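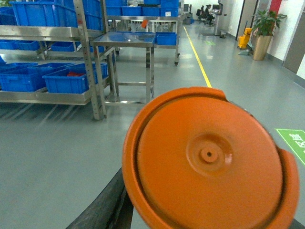

Gukavcombe Home Brewers and Picklers – Members' Help Board

Crock went quiet on day 4, did I kill it?
posted by Trinidad Godoy in Cabbage, General

First-time kraut person. I shredded two heads of cabbage, salted it the way the club handout says, squashed it into a food-grade bucket with a plate on top and a jar of water on the plate, and put the lid on. By the second evening it was muttering away like my uncle at a wedding. Day 4, silence. No bubbles, no muttering. The brine has also dropped so the top layer of cabbage is sitting there high and, if not dry, then at least damp and resentful.

It smells sour but not bad. My husband says it smells bad, but he also says that about the cabbage when it's cabbage. The bucket lives in the cupboard next to the water heater because the handout says "somewhere not too cold" and my kitchen in October is a place where butter goes to become masonry.

Do I start over? Do I add water? I've opened the lid maybe more than I should have. All right, every time I walked past.

Margus Luik
Member, Delden Road group

You did not kill it. The noisy part of a ferment is short, and next to a water heater it will be shorter still, as you've basically sent your cabbage to Florida. The gas makers go first, then a slower bunch takes over and does the souring with very little fuss. Quiet on day 4 in a warm cupboard is ordinary.

What I would do, in this order:

Move it. A hallway floor or an inside closet is good. Mid-60s Fahrenheit if you can find it in your house. Warm kraut goes soft, and soft kraut is a hard thing to serve to guests twice.

Top up the brine. Don't use plain water. Dissolve a level tablespoon of salt (plain, no iodine, no anti-caking stuff) in a quart of boiled and cooled water, and pour in enough to cover the cabbage by an inch. Press the plate down slowly first. Half of what you think you've lost is often just trapped down among the shreds.

Stop opening it. I say this as a man who drilled a hole in a lid and fitted an airlock purely so that I'd have something to look at from outside.

Then leave it until week three and taste a bit from under the plate. If it's too salty, it probably needs longer. If you see a flat white film, skim it off and carry on. If you see fuzz, or anything pink or black, throw the batch out and be sad for an evening.

Qiuyue Lei

Agree with Margus on most of it, but I'd check how your lid closes before you go pouring things in. A snap-on lid that's pushed down hard all the way around will hold pressure, and then you open it and get the smell all at once, which may be what your husband met. I leave one side of mine unsnapped for the first week. Towel underneath.

Also a glass jar is a fine weight but stand it dead center. Mine slid off and tipped the plate, and one side of the batch spent 17 days out of the brine. We ate the other side.

How much salt did you use, by weight? The handout has it in spoons, and spoons vary. I use 20 grams for each kilo of cabbage, so for 800 grams it's 16. A cheap scale pays for itself in cabbage.

Žydrūnas Ķēniņš

my grandmother never had a scale. or a lid. she had a rock

Trinidad Godoy

Moved it to the hall, topped it up, pressed the plate, and a great many bubbles came out all in one go, along with a noise I won't describe. I have no idea about the weight of the salt. It was the blue spoon. Looking into a rock.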